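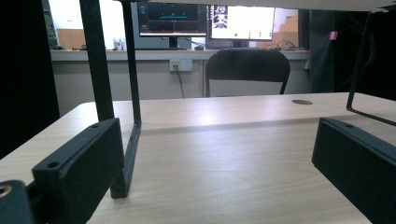 Household Task Evaluator, Manipulation Group
Nindell, Orakzai site
Full time, fixed term, on site

Summary

Nindell tests whether machines can do ordinary chores to a standard a household or a small shop would accept. We are hiring one evaluator to plan, run and score manipulation trials at our Orakzai site. The position reports to the test lead. It involves handling physical objects for most of the day and writing up results for the rest of it.

Background to the position

Claims about household robots are hard to compare. A machine that folds a towel in a video may have been filmed on its first attempt or its fortieth. The towel may have been placed by hand in the one orientation the machine can handle. Our work is to fix the starting conditions, repeat the task enough times to be useful, and report the failures along with the successes.

The current task list holds 196 chores. They are grouped into kitchen, laundry, tidying, surface cleaning, shelf stocking and light packing. Each chore has a written start state, a written end state, a time limit and a list of errors that end the trial. Wiping a table, for example, is scored on coverage, on residue left at the borders, and on whether anything standing on the table was moved or knocked over.

At present, 30 of the chores meet our threshold for unattended operation on at least one system. Most of those involve rigid objects of known size on a clear, flat surface. Cloth, thin plastic bags, wet dishes and anything that must be separated from a stack remain poor. Shelf stocking does well with boxes and badly with pouches. We do not publish a single overall score, and the evaluator will not be asked to produce one.

Two data sources feed the program. The first is direct trials on robot arms. The second is human demonstration with hand-held grippers, in which a person does the chore using the same jaws the arm would use. The second source matters to scoring: if a trained person cannot do a chore with a given pair of jaws, a failure by the arm is recorded against the hardware and kept separate from control failures.

Duties

Set up start states from the written procedure and check them before every trial.

Run chore trials in blocks, resetting the work surface between attempts.

Perform demonstrations with hand-held grippers, at a steady pace and without using the free hand unless the procedure allows it.

Score each trial on the day it is run. Scores are entered in Jevar, our internal trial log. Late entries are flagged and may be discarded.

Write short failure notes. A useful note reads "left jaw contacted rim, cup rotated, grasp lost during lift." A note that reads "dropped it" will be returned for revision.

Inspect jaws, screws and threaded inserts at the start of each shift and replace worn parts.

Re-score a sample of trials run by another evaluator, without access to the original scores. Disagreements are discussed on Friday and the procedure is amended where the wording is at fault.

Propose new chores and draft their procedures. Proposals should state who does the chore today, how often, and what counts as done.

Required

At least one year of paid work in which you followed a written procedure and recorded results. Laboratory, inspection, commercial kitchen, warehouse, hotel housekeeping and repair work all qualify.

Clear written English.

Comfort with spreadsheets, including sorting, filtering and simple formulas.

Ability to stand for two hours at a time and to repeat the same hand movement over a block of trials. Adjustments to bench height, seating and block length are available; please tell us what you need.

Basic hand tool skills. You should be able to change a part held on by machine screws without stripping them.

Helpful, not required

Experience with 3D-printed parts, including judging when one has worn or cracked.

Some Python, enough to read a script and change a file path or a threshold.

Prior work in usability testing, sensory testing or any field that uses more than one rater.

A degree is not required, and we do not give extra credit for one in robotics. Several chores have been rewritten after staff with cleaning or stocking experience pointed out that the end state was wrong.

What the position does not include

The evaluator does not train models, tune controllers or decide which systems are submitted for testing. Developers may observe trials of their own system but may not touch the objects or ask for a repeat. You will sometimes be asked by a developer to reconsider a score. The correct response is to refer the request to the test lead.

Hours and terms

Shifts are 8 hours including a paid meal break. Trial blocks run in the morning and early afternoon, with the remainder reserved for scoring and notes. There is no night work. Occasional trials take place at Prukent, a partner stockroom with working shelves and live inventory; travel time is paid.

The contract is for one year with a possible extension, subject to funding. The pay range is sent to every applicant on receipt of an application, before any interview is scheduled. Paid leave and health coverage begin on the first day.

Recording

Trials and demonstrations are recorded on video. Hands and forearms will appear regularly, and voices may be captured. Recordings are used for scoring and for training data. Successful applicants sign a recording agreement before starting, and a copy is available on request at any stage of the application.

Selection

Selection has two stages. The first is a half-hour call covering your work history and the terms above. The second is a paid half-day on site. You will be given a procedure for one chore, time to read it, and a block of trials to run and score. We compare your scores with ours and look closely at the notes. Speed is not assessed. Candidates who find an ambiguity in the procedure should write it down and continue.

How to apply

Send a résumé of no more than two pages and one page of writing. The page should describe a chore you know well, at home or at work, in enough detail that a stranger could judge whether it had been done correctly. Include the start state, the end state and at least two ways it commonly goes wrong. Please do not send a cover letter.

Use reference 1833 in the subject line and address the application to Nindell Recruitment, Orakzai site. Applications are reviewed as they arrive and the position closes when filled. The expected start is October. All applicants receive a reply, including those not selected for a call.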